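그룰턴 쇼룸에 다녀왔어요, 주방 보조 로봇 '레마' 체험 후기

2022년 2월 11일에 다녀온 걸 이제야 정리해서 올려요. 사진 정리도 밀리고 글도 밀리고, 늘 이 모양이네요. 그래도 메모는 꼼꼼히 해 뒀으니 기억나는 대로 다 풀어볼게요!

제가 작년부터 집에서 쓸 수 있는 로봇 팔에 꽂혀 있었던 건 이 블로그 오래 보신 분들은 아실 거예요. 청소기 말고, 진짜 물건을 집어서 옮겨 주는 거요. 그러다 베블리(Bevley)에서 '레마(Lema)'라는 주방 보조 로봇을 구독 서비스로 내놓는다는 소식을 보고 바로 체험 신청을 했습니다. 장소는 그룰턴(Grultton)에 있는 쇼룸이었고, 저희 집에서는 버스를 한 번 갈아타야 해요. 정류장에서 내려 언덕을 올라가야 하는데 바람이 어찌나 차던지, 도착했을 때는 귀가 얼얼했어요. 운동화 신고 가길 잘했죠.

입구에서 체온 재고, 손 소독하고, 이름표 받고. 제 접수 번호가 653번이었는데 순서대로 받은 번호인지는 모르겠어요. 한 타임에 4명씩 들어가는 방식이라 생각보다 한산했습니다. 외투 맡기는 곳이 따로 있어서 좋았고요, 대기실에서 주는 유자차가 꽤 맛있었어요(두 잔 마셨습니다).

처음에는 짧은 소개 영상을 보여 줘요. 이건 솔직히 좀 지루했어요. 홈페이지에 있는 내용 그대로라서 미리 보고 간 사람한테는 새로울 게 없더라고요. 그래도 뒤에 안내 직원분이 구독에 뭐가 들어가고 뭐가 빠지는지 표로 설명해 준 건 도움이 많이 됐어요. 설치, 정기 점검, 소프트웨어 업데이트는 기본으로 들어가고, 집게 끝에 끼우는 고무 패드는 소모품이라 따로 사야 한대요. 이런 건 홈페이지에 크게 써 주면 좋을 텐데, 맨 아래까지 내려가야 나오거든요.

그다음이 제가 제일 기대한 부분! 레마가 실제로 뭘 할 수 있는지 보는 시간이었어요. 베블리에서 내세우는 작업은 조리대 정리, 그릇 옮기기, 수건 개기 같은 것들이에요. 불이나 칼을 쓰는 일은 지원하지 않고요. 저는 오히려 이 부분이 마음에 들었어요. 다 된다고 하는 제품은 일단 의심부터 하는 성격이라서요.

시연은 먼저 거의 비어 있는 연습용 탁자에서 했어요. 컵을 집어서 쟁반에 올리는데, 움직임이 제 예상보다 느려요. 정말 느긋합니다. 성격 급한 분들은 옆에서 보다가 "그냥 내가 할게" 하고 손이 나갈 거예요. 대신 내려놓을 때가 아주 조심스러워서 컵이 쟁반에 닿는 소리가 거의 안 났어요. 같이 들어간 분들 사이에서 작게 "오" 소리가 나왔는데 저도 그중 하나였습니다.

수건 개기는 반반이었어요. 얇은 건 모서리를 잘 찾아서 반듯하게 접는데, 두툼한 목욕 수건은 한 번 놓치고 다시 집더라고요. 다시 집는 것까지 알아서 하니까 사람이 끼어들 일은 없었지만, 그 사이에 저는 속으로 수건 세 장은 갰을 거예요.

탁자는 몸풀기 같은 거고, 제가 궁금했던 건 살림살이가 꽉 찬 조리대였어요. 우리 집 주방이 딱 그렇거든요. 토스터 옆에 오븐, 그 위에 행주, 뒤로는 통이 줄줄이. 공간이라곤 도마 하나 놓을 자리뿐인 그런 주방이요.
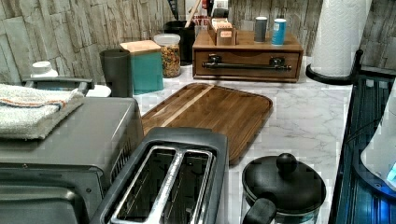
물건이 많은 조리대에서도 레마를 쓸 수 있나요?
쓸 수는 있는데, 팔이 지나갈 길을 앞쪽에 조금 비워 둬야 해요. 뒷줄에 겹쳐 세운 물건은 앞의 것을 먼저 옮긴 다음에 집기 때문에 시간이 더 걸리고, 사용자가 앱에서 '건드리지 않기'로 지정한 물건은 피해서 움직여요.

이 '건드리지 않기' 기능 얘기를 좀 더 하고 싶어요. 앱 화면에 주방이 위에서 내려다본 모양으로 뜨는데, 거기서 물건을 손가락으로 톡 누르면 색이 바뀌면서 제외가 돼요. 저라면 뜨거운 냄비랑 유리병부터 눌러 둘 것 같아요. 다만 물건 위치를 옮기면 다시 확인하라는 알림이 뜨는데, 살림하는 집에서 물건이 하루 종일 같은 자리에 있을 리가 없잖아요. 알림이 너무 자주 오면 귀찮지 않냐고 물어봤더니, 알림을 모아서 작업 직전에 한 번만 받는 설정이 있대요. 이건 기본값으로 해 줬으면!

직접 만져 보는 시간도 있었어요. 버튼 쪽 말고, 손으로 팔을 잡고 움직여서 "여기서 집어서 저기에 둬" 하고 가르치는 방식이에요. 처음엔 고장 낼까 봐 손끝으로만 잡았는데, 직원분이 편하게 잡아도 된다고 해서 제대로 끌어 봤어요. 무게감이 신기해요. 묵직한 냉장고 문을 천천히 여는 느낌이랄까, 힘을 빼면 그 자리에 그대로 멈춰 있고요. 저는 통 하나를 왼쪽에서 오른쪽으로 옮기는 동작을 가르쳤는데 첫 번째는 너무 낮게 끌어서 옆의 컵을 밀었고(레마 탓 아니고 제 탓), 두 번째에 성공했어요. 제가 가르친 대로 똑같이 움직이는 걸 보니까 괜히 뿌듯하더라고요. 강아지한테 '앉아' 처음 가르쳤을 때 생각이 났어요.

소음은 합격이에요. 움직일 때 낮게 웅 하는 소리가 나는데 대화하는 데 방해되는 정도는 아니었어요. 쇼룸이 원래 좀 웅성웅성한 곳이라 밤에 조용한 집에서는 어떨지 모르겠네요. 이건 써 본 분이 계시면 댓글로 알려 주세요.

아쉬웠던 점도 적을게요. 일단 고정대가 생각보다 커요. 조리대 끝에 물려서 설치하는데 저희 집은 싱크대 옆이 바로 벽이라 자리가 애매합니다. 벽에 다는 방식은 '더나(Durnar)'라는 별도 거치대 제품을 써야 하고, 이건 구독에 안 들어가요. 쇼룸에 더나가 전시는 되어 있었는데 시연은 안 해 줘서 모양만 보고 왔어요. 접이식이라 안 쓸 때 벽 쪽으로 붙는 건 좋아 보였지만, 벽 재질에 따라 설치가 안 될 수도 있다고 해서 타일 벽인 분들은 미리 상담을 받아 보셔야 할 것 같아요. 물건 무게도 걸려요. 한 번에 들 수 있는 게 2,000그램까지라, 빈 그릇이나 양념통은 문제없지만 국이 담긴 냄비는 어림없어요. 쌀통도 안 되고요. 저는 무거운 걸 대신 들어 줬으면 하는 마음이 컸던 터라 여기서 조금 김이 빠졌어요.

그리고 물기 얘기! 설거지 직후의 미끄러운 그릇은 어떠냐고 물었더니, 물기를 턴 다음에 쓰는 걸 권한다고 하시더라고요. 집게 패드를 바꿔 끼우면 나아진다는데 그 패드가 바로 따로 사야 한다는 그 소모품이에요. 음, 네. 그렇습니다.

구독료는 아직 확정 전이라면서 금액을 안 알려 줬어요. 최소 이용 기간이 있는지도 물어봤는데 그것도 나중에 공지한다고만 하고요. 체험까지 불렀으면 대강이라도 말해 주지 싶었는데, 상담 신청서를 쓰면 나오는 대로 메일을 준다고 해서 일단 써 놓고 왔어요.

마지막에는 설문지를 쓰고 기념품으로 행주를 받았어요. 로봇 그림이 조그맣게 그려져 있는데 은근히 귀여워서 지금 저희 집 오븐 손잡이에 걸려 있습니다. 나오는 길에 쇼룸 아래쪽 골목에서 칼국수를 먹었는데 바지락이 정말 푸짐했어요. 가시는 분들은 점심 시간 맞춰서 가세요. 오후 늦게 가면 줄이 길대요.

그래서 저는 구독할 거냐면, 지금은 보류예요. 더나 설치가 되는지부터 확인해야 하고, 금액을 봐야 마음을 정할 수 있을 것 같아요. 손목이 안 좋아서 가벼운 정리라도 누가 대신해 줬으면 하는 분이나, 새 기계 가르치는 걸 재미있어하는 분은 체험만이라도 해 보시면 좋겠어요. 예약은 베블리 홈페이지의 '방문 체험' 메뉴에서 하면 되고 비용은 없었어요. 주차는 건물 뒤쪽인데 자리가 좁다고 하니 버스가 편할 거예요. 금액 메일이 오면 이 글 아래에 덧붙여 둘게요!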